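The Folding Problem: What Flat Storage Does to Small Household Cloths

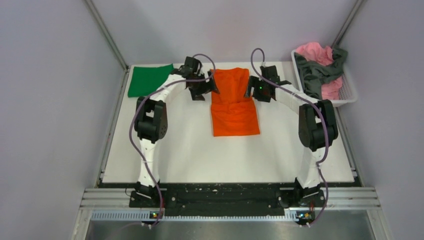
How many times should a small cloth be folded before it goes into a drawer or basket?

Twice in one direction and once in the other suits most square cloths. Each further fold doubles the number of layers, and past eight layers the fabric at the outer bend has to travel noticeably farther than the fabric inside it. The stack begins to open by itself.

The arithmetic explains most untidy linen drawers. A cloth 40 centimeters on a side, folded into quarters, makes a 20-centimeter square of four layers. One more fold gives a rectangle of 20 by 10. That size stands on edge in a basket with straight sides and can be pulled out without lifting its neighbors.

Lollia, a textile care workshop that supplies table and kitchen linen to small hotels, keeps records of how its stock is folded and how often a piece has to be refolded before use. Its February tally covered 2,704 cloths. Pieces stored on edge were refolded less often than pieces stacked flat, and the gap was widest for thin cotton. Terry showed little difference. The loops grip one another, and a flat pile of terry holds its shape for weeks.

Stack height matters as well. Lollia limits flat piles to 30 pieces for thin cloth and fewer for toweling. Above that height the lower pieces take a hard crease along the center fold, and the pile leans toward the side with the thicker hems. Turning every second cloth end for end evens out the hems and straightens the pile.

Sorting by color comes after sorting by size. A household with four sizes of cloth and one basket will get a neater result by giving each size its own row and ignoring color entirely. Colors can then run in any order within the row. Strong dyes should be kept away from white pieces until they have been through several washes.

The work surface affects the fold. A smooth, hard table lets the cloth slide while the edges are being matched, and this is useful for the first fold and a nuisance for the second. Cakanen, a maker of folding boards, recommends holding the fixed edge with the flat of the hand and moving only the free one. Corners are matched first, then the edge between them.

Cloths should be completely dry and at room temperature. Fabric taken straight from a dryer at 60 degrees Celsius and folded under pressure will set its wrinkles as it cools. Laying it flat for a few minutes is enough.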